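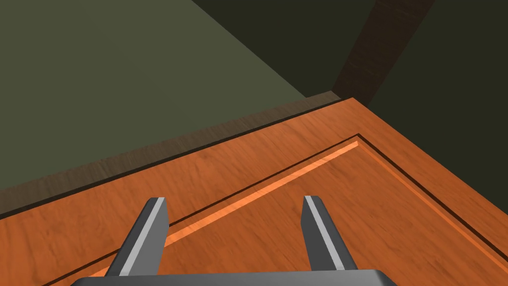
Unit 4: Spindle Assembly Checkpoint
Lecture notes, revised May 13, 2020
Notes compiled by Melina Drakos from lectures by Forough Shokri

Where we left off

Last time the cell copied its DNA and held the copies together with cohesin. It now has pairs of sister chromatids and a strong urge to divide. Today is about the machinery that makes it wait.

The problem is easy to state. Each pair of sisters must attach to microtubules from opposite poles before anything is pulled apart. If one pair is left behind, one daughter cell gets an extra chromosome and the other comes up short. This is aneuploidy, and most cells take it badly. Tumor cells, who have low standards, often manage to live with it.

Attachment, right and wrong

Microtubules find kinetochores largely by searching: they grow, shrink, and grow again in a new direction. If this sounds like a poor way to run a delivery service, you are in good company. It works because microtubules are cheap and there are plenty of them.

You need to know these terms:

Amphitelic: sisters attached to opposite poles. Correct.
Syntelic: both sisters attached to the same pole. Wrong.
Merotelic: one kinetochore attached to both poles at once. Wrong, and sneaky.
Monotelic: one sister attached, the other still waiting. Normal early on.

Please spell them correctly on the exam. Last March I graded 18 papers and met "merotellic," "meritelic," and one "Merrytelic," which I still think about. 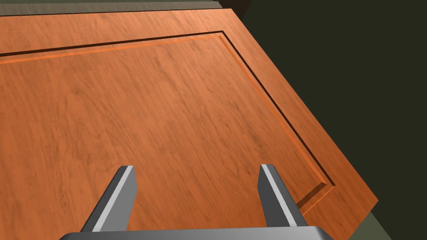
Errors are fixed by Aurora B, a kinase that sits at the inner centromere and phosphorylates outer kinetochore proteins, including Ndc80, weakening their grip on the microtubule. When sisters are pulled in opposite directions, the outer kinetochore is stretched away from Aurora B and the attachment settles in. Without tension, the kinase keeps reaching its targets and the attachment lets go. Tension is how the cell tells a good attachment from a bad one. How far the stretching model explains everything is still argued over, sometimes loudly, and Polyxeni Vlachopoulos will cover the objections in her guest lecture.

The wait signal

An unattached kinetochore recruits Mps1, then Bub1, BubR1, and Mad1 bound to Mad2. This platform converts open Mad2 to closed Mad2, which joins Cdc20, BubR1, and Bub3 to make the mitotic checkpoint complex (MCC).

The MCC inhibits APC/C, the ubiquitin ligase that would otherwise mark securin and cyclin B for destruction. With securin intact, separase stays inactive and cohesin stays closed. Work through the chain backward until you can do it without the book.

A single unattached kinetochore can delay anaphase, though the signal is graded and a weak one buys less time. Merotelic attachments mostly escape notice, as the kinetochore is occupied. See "sneaky," above.

When the cell gives up

Cells held in mitosis by a drug such as nocodazole don't wait forever. Some die there. Others leak enough cyclin B to slip back into interphase without dividing, now with twice the DNA and, presumably, regrets. Slippage matters for taxane chemotherapy, and Mohit Joshi's section will go over the live imaging data.
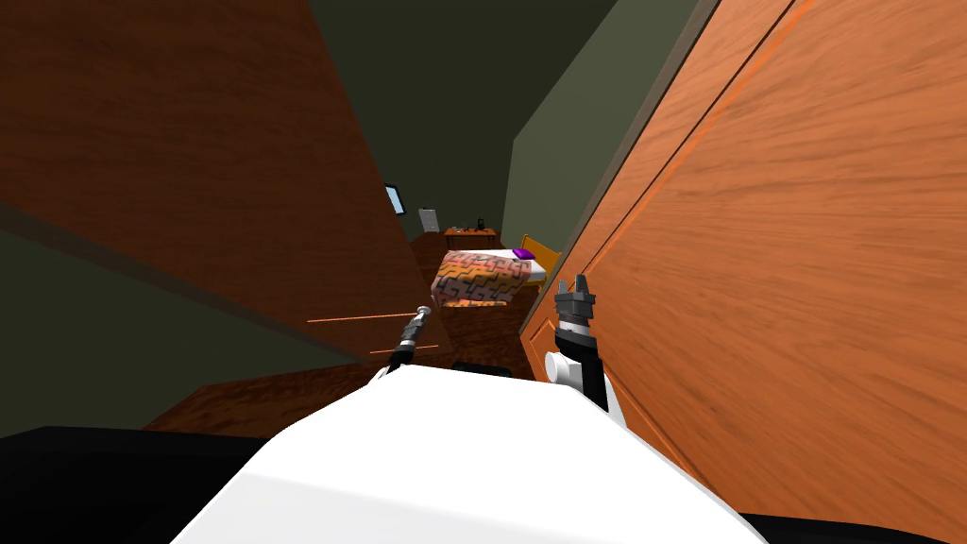 Fig. 2. Robot arms near an orange wooden door.

For next time

Answer all 6 problems at the end of the chapter. Problem 4 asks what happens in a cell with a non-degradable securin. "It gets stuck" is a start, but I would like to know where, and what cyclin B is doing in the meantime.

Section swaps go through Theano Galanis, who has the list and the patience.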